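How to Get a Snowmobile Ready for Summer Storage
Staltero Trail Riders — Shop Notes
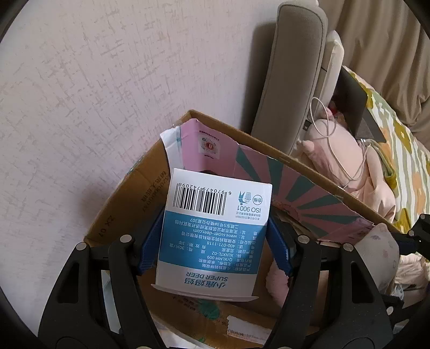 Ignacio Cabral wrote in to say he skipped the fuel step two years in a row and paid for a carburetor cleaning both times, so he wanted it moved to the top of the list. It has been moved.

Set aside an afternoon. You need fuel stabilizer, fogging oil, a grease gun, chain case oil, a drain pan, rags and a cover that breathes.

Fuel
Fill the tank close to full and add stabilizer at the rate on the bottle. Run the engine for 3 minutes with the garage door open so treated fuel gets through the whole system. On carbureted sleds, shut it off and drain the bowls.

Engine
Fog the engine next. Follow the manual for your model, as the method is different for carbureted and injected engines. Plug the exhaust outlet with a rag and tie a bright ribbon to it. Mice like mufflers.

Drive belt and clutches
Take the belt off and store it flat. Blow the dust out of both clutches with compressed air. Do not oil the sheaves. Look the belt over for cracks and glazing, and order a new one now if it needs it — the parts counter in Moriarty runs out by November.

Chain case
Drain the old oil into the pan and check it for metal. Fine gray paste on the magnet is normal. Chips are not. Refill to the mark and set the chain tension while the cover is off.

Skid and track
Wash off salt and mud, then let everything dry. Pump grease into every fitting until clean grease comes out. Loosen the track a few turns and write the number of turns on masking tape stuck to the tunnel. Raise the back of the sled on a stand so the track hangs free.

Battery
Pull it, wipe the terminals and keep it somewhere cool and dry. A resting battery should read above 12 volts. Put it on a maintainer or charge it once a month.

Cover
Use a cloth cover. Plastic tarps hold moisture and rub the paint on the hood. If the sled stays outside, park it on boards, off the grass.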